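NOTA DE PRENSA

El taller compartido Bustura publica los planos y el software de Surken, una celda de vaciado de cajas montada por sus socios

Noviembre - El taller compartido Bustura ha puesto a disposición del público la documentación completa de Surken, una celda de manipulación con brazo robótico desarrollada por cinco de sus socios. El paquete incluye planos de montaje, esquema eléctrico, lista de materiales y código de control.

Surken toma objetos de formas y materiales distintos de una caja y los deposita en otra contigua. El desarrollo ha ocupado 11 meses, en sesiones de tarde, sobre una mesa de madera del propio taller. Las dos cajas se colocan una detrás de otra y la posterior se sujeta con mordazas, de modo que pueda retirarse sin desmontar el brazo.

La pinza termina en dos puntas verdes de tamaño reducido. Según Houda Tawfik, responsable de la parte mecánica, las puntas anchas de la primera versión chocaban con las paredes inclinadas de la caja al acercarse a las esquinas. El cableado se dejó por fuera de la carcasa, en un bucle amplio, para no limitar el giro de la muñeca. 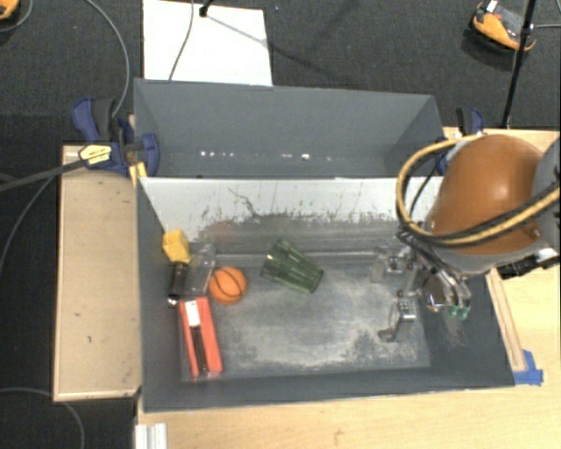 El juego de pruebas combina piezas opacas, metálicas y transparentes. Estas últimas concentran la mayor parte de los fallos de detección: un vaso o recipiente de plástico incoloro apenas se distingue del fondo gris, y las rozaduras del suelo de la caja generan contornos falsos. En la última serie se registraron 1406 intentos de agarre, con una tasa de éxito superior al 80 % en piezas opacas y bastante menor en las transparentes.

"El fondo rayado complica la segmentación, pero preferimos conservarlo. Una caja nueva da resultados que luego no se repiten", señala Nektarios Kouris, autor del módulo de visión.

El control funciona en un ordenador de sobremesa convencional. La versión 2 del programa, a cargo de Yasmine Farouk, añade un límite de fuerza configurable y el reintento automático tras un agarre fallido.

La documentación puede consultarse en el taller o solicitarse por correo.

Contacto: Dragica Zupan, comunicación, taller Bustura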